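From: Ilari Rantala
To: Etby Kitchen Garden and Tea List
Date: Friday, October 9, 2020
Subject: Re: [etby-tea] Tea gone bitter since the move

Halfdan Lykkegaard wrote:
> Since we moved out to Grestach my everyday black tea tastes like
> an old penny. Same tin, same pot, same me. There's a skin on top
> after a few minutes and it sticks to the cup. I've scrubbed the
> pot twice. Is it the water? And does anybody still use loose leaf
> or have you all gone over to bags?
> Halfdan

Hi Halfdan, hi all,

It's the water, I'd bet my kettle on it! We had the very same thing when we moved up from Jondberg in March. The skin is what you get from hard water and black tea together, and no amount of scrubbing the pot will shift it. I went through a whole sulky month blaming the shop.

What worked for us was a plain filter jug, and using a bit less leaf than before. I also quit boiling the same water over and over (bad habit, I work from home and the kettle is right there). If you don't want to buy a jug, try one pot with bottled water first, the cheap soft kind, and see if the penny goes away. 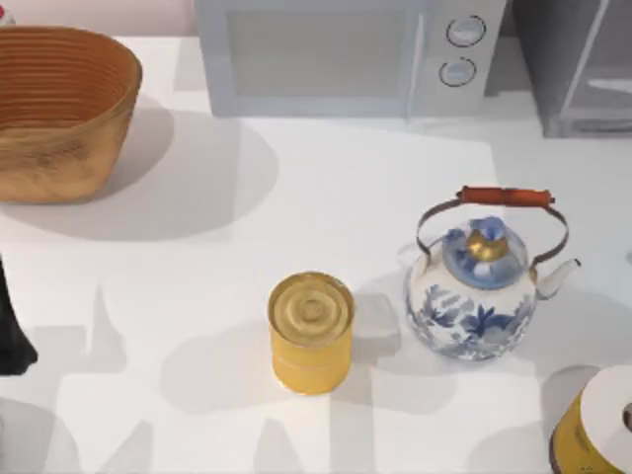

Blue-and-white teapot, yellow can, basket to the left.

On loose leaf – yes, still, and I'm not budging. My weekday tea is the Fajardo breakfast blend, which I buy in the 200 gram bag, and it gets four minutes with the lid on. For green I let the kettle sit until it's down to 70 Celsius and then give it two minutes at most. I know half this list thinks that's fussy, but go even a little hotter and I can't drink it.

Oh, and don't use soap inside the pot. Baking soda and hot water, leave it overnight, rinse it like you mean it. My aunt never washed hers at all and her tea was better than mine, so take that for what it's worth.

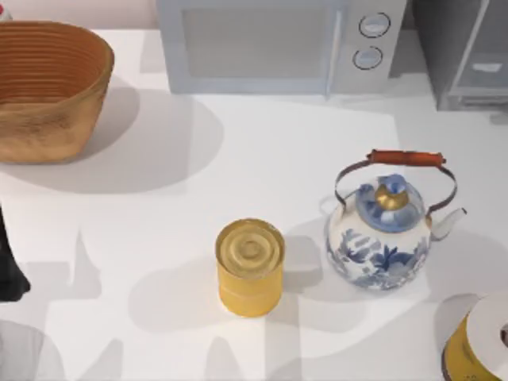

Teapot and can again, with the microwave at the back.

One more thing, about the milk question from last week that I never got around to answering: after. I tried it both ways for a week and I like being able to see the color before I pour. My wife puts hers in first and says I'm imagining the difference.

Let me know how the bottled water goes, and if you want some of the Fajardo to try I can put a little in the mail.

Ilari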